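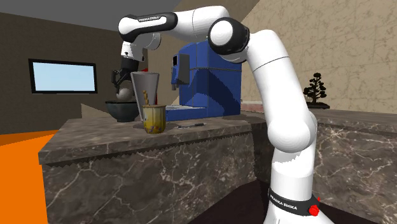

Kitchen > Surfaces > Stone Care

Looking After a Marble Countertop

Marble is soft and reacts to acid, so most of the work is in keeping the wrong things off it. Lemon juice, vinegar, wine and tomato sauce will dull the polish in a few minutes. Blot a spill with a paper towel first. Wiping spreads it.

Everyday cleaning

Use warm water with a drop of dish soap on a soft cloth. Rinse with plain water and dry with a towel. Skip bathroom sprays, scouring powder and anything with citrus on the label.

Oil stains

Mix baking soda and water to a thick paste. Spread it over the stain, tape plastic wrap on top and leave it for 24 hours. Scrape off with a plastic spatula and rinse. Old butter marks can take three rounds.

Sealing

Put a spoonful of water on the stone and wait 15 minutes. If the spot darkens, reseal. I do ours every October, after the canning is finished. Sealer slows down stains but does nothing for etching.

Rings and dull spots

Light etching can be worked out with marble polishing powder and a damp felt pad. Try a back corner first. Honed marble shouldn't get polishing powder at all.

Wyn Gough

Related tips
Getting Candle Wax Off Stone
Which Cutting Boards Need Oil
Cleaning Grout With a Toothbrush
Hard Water Marks Near the Faucet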